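Wivcombe Makers Board > Computers and Repair > Old Desktops

Topic: Got the office tower open and the wall board is up!
3,042 views

tinsnail
Posted 20/07/2025
Finally made a start on the old tower, the one I've been threatening to do up since forever. Side's off, heatsink's off, and I'm having a ridiculous amount of fun with it. I love these green boards, everything's so easy to get at compared with the little slim things we have at work. The grey printed board on the wall is the other half of the project (long story, mostly about me losing small parts).

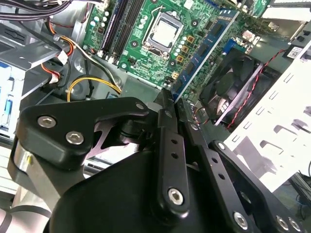
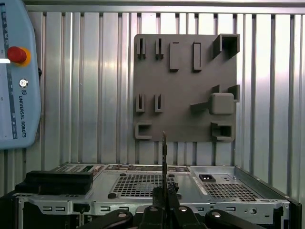 So the plan is more memory first, then a solid state drive, then a light Linux on it so my niece can do her homework and muck about with drawing programs. I know you can get a perfectly good new laptop on special for $499, my brother-in-law has told me so twice, but where's the joy in that? I've spent $6 so far and that was on thermal paste!

Questions for the brains trust:
Does it matter much which slot the next stick goes in? The blue module was already seated when I got it and there are black slots free on the other side of the processor.
And has anyone got a good way of keeping case screws apart from drive screws? I've got holders and blocks on the board for bigger bits but screws still end up in my cuppa.

gumboot_rob
Nice one! Always good to see one of these saved from the tip. Look for the slot labels on the motherboard before you do anything. They're usually printed in tiny white letters next to each slot and you'll want a torch. Then find the manual for that model and see which pair it wants filled first. The manuals for office machines are pretty decent and they'll tell you the biggest stick it takes as well.

For screws I use an egg carton. Works a treat until you knock it.

parityerror
Going to be the grump here. More memory in a machine that old is money down the drain if it's still on a spinning disk. Put the drive in first, live with it for a month, then decide. I did a stack of them for the Vundinent library room and the SSD was the bit everyone noticed. Half of them never got a second stick.

gumboot_rob
Depends what's in it already, surely. If it's swapping all day the SSD just hides it.

parityerror
Hides it well enough for homework.

tinsnail
Ha, you two. I might do both in the one go, to be fair, seeing as it's already in bits on the bench. The old sticks are dirt cheap at Fuchs Surplus, they've got a tub of them behind the counter and the fella lets you fossick through it. Matched pairs if you're patient!

magpie_lane
Love the wall board!! Did you design it yourself or start from somebody's file? I've been wanting to do something like that over my sewing table, different clips for different things. What did you print it in?

tinsnail
Cheers! All mine, drawn up in Indirel, which is free and has a learning curve like the side of a house. The clips took the most goes. I kept making the slots too tight and then filing them out by hand like a goose. Printed in PETG at a pretty thick layer height because I couldn't be bothered waiting. If I did it again I'd draw every holder as a separate piece and bolt them on, so one bad clip doesn't mean a whole new board.

parityerror
Separate pieces work loose. I went down that road and now half my pegs spin. One solid print is the better way if your printer's big enough.

magpie_lane
Spinning pegs can be fixed with a second screw though? Or a little locating pin. I'm team separate bits, I change my mind too often for anything permanent.

tinsnail
Ooh, a locating pin. Stealing that for version two.

wattlebark
Popping in from the other thread (the capacitor one, 206 replies and still going, send help). While you've got it open, have a squiz at the tops of the round capacitors near the processor. Flat tops are what you want. Any bulging or crusty brown stuff and I'd stop spending money on it until they're swapped. Takes two minutes with a good lamp.

Also clean the old paste off with isopropyl and a coffee filter before the heatsink goes back on. Tissues leave fluff.

gumboot_rob
Seconding the coffee filter. And blow out the drive cage while you're there, the slots in those fill up with carpet fuzz like you wouldn't believe.

parityerror
Outside, please. I did mine in the kitchen and was not popular.

tinsnail
Brilliant, thanks all. Lamp and capacitors tonight, Fuchs on the way home tomorrow for memory and a drive bracket. Egg carton has been requisitioned from the fridge, eggs are in a bowl. I'll post again when it boots (or when it doesn't and I need a hand!).

magpie_lane
Please share the clip file when you get a sec. Even the too-tight one, I've got skinny scissors.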